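Altarside Hand Gripper: Set-up Guide
Section 6. Collecting examples at home

Read this section before your first take. It covers laundry tasks only. Kitchen tasks are in Section 7 and have their own rules about knives and glass.

6.1 What you are being asked for

The Altarside model learns from people doing ordinary jobs with the hand gripper. The Benítez set of tasks asks for 3000 accepted takes per household group. Accepted is the word to watch. In the Prundanard round, the group sent in 3000 and 1472 were kept. The sales leaflet says the system "learns from anything". I have yet to see it do so, and you should work as if it learns from very little.

6.2 Before you start

1. Charge the gripper fully. The battery light turns green well before the battery is full, so leave it on the charger overnight.

2. Wipe the lens with a dry cloth.

3. Squeeze and release the trigger a few times. Both fingers should move together. If one lags, stop and see Section 9.

4. Run the calibration routine. The screen will report "Good" or "Poor". Treat "Good" with some suspicion and run it again. If the second result differs from the first, run it a third time and write down all the results.

5. Choose the task from the list. The wrong label does more harm than a bad take, and the upload check will not catch it.

Caution: Keep fingers, hair and jewellery clear of the linkage arms. The guard supplied in the box does not cover the joints.

6.3 Recording a folding take

1. Lay the garment on a bed or table. Do not tidy the room. The model is supposed to cope with real homes, and we would like to find out whether it can.

2. Press record and hold still until you hear the tone.

3. Approach with the fingers open. Come in from above at the speed you would use with your bare hand, or a little slower.

4. Grip the cloth, fold it, let go, and draw back until the whole garment is in view.

5. Press record again to end the take.

Note: If you drop the cloth, pick it up and carry on. Mark the take "recovered". Earlier editions of this guide told people to delete such takes, which left the model with no idea what to do after a slip.

6.4 Heavy cloth

Denim, towels and thick cotton need a deeper grip than shirts. Take hold of the hem or a doubled edge where you can. A single layer pinched in the middle of a leg tends to slide out of the pads. 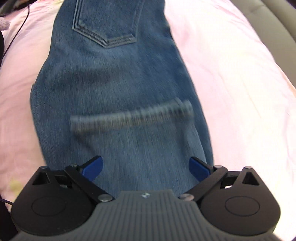 Fast movement is the other common fault. The blur filter claims to throw out smeared takes, but in the Flilthorpe test it passed 346 that Amancay Carrasco later rejected by eye. Play back every take yourself, at half speed, and look hard at the moment the fingers close. A little blur on moving cloth is fine. Blur that hides the grip point is grounds for rejection.

Change the garment after every 2 takes. Repeating one pair of trousers all afternoon will raise your count and teach the model that pair of trousers.

6.5 Sending your takes

1. Connect the gripper to the base and wait for the list to load.

2. Untick anything you are unsure of.

3. Press Send. Keep your own copy until you get the acceptance report. "Upload complete" means only that the files have left your machine.

Section last revised 21st July. The August update is said to mend the blur filter. Keep checking by eye until this section is changed.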